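In Praise of the Long Visit

My aunt lived 135 miles from us, and when we went to see her in July we stayed until somebody's school started. I think of those visits whenever a friend tells me she can only stop by for a minute (and I say it too, so I'm not pointing fingers!).

A minute is fine for dropping off a casserole dish. But the good talk, the kind that gets around to your mother's health and the job you're afraid of losing, seems to come in the second hour, after the news has run out and you've both stopped sitting up so straight.
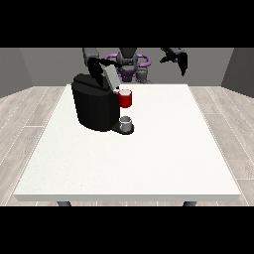 What we lost with the drop-in

When I first moved to Nenach, Rocío Orozco used to come by with her mending and simply stay. She'd hem a pair of pants, I'd fold towels, and we might go 20 minutes without a word between us. I have never felt so well looked after.

Now we text for 2 weeks to settle on a lunch, and by the time it comes we've both dressed up for it and chosen our stories. I love those lunches, I do, but I'd trade 3 of them for one slow afternoon with the towels.

So come over, and bring your mending or your bills or whatever you've been putting off. The dog will get used to you.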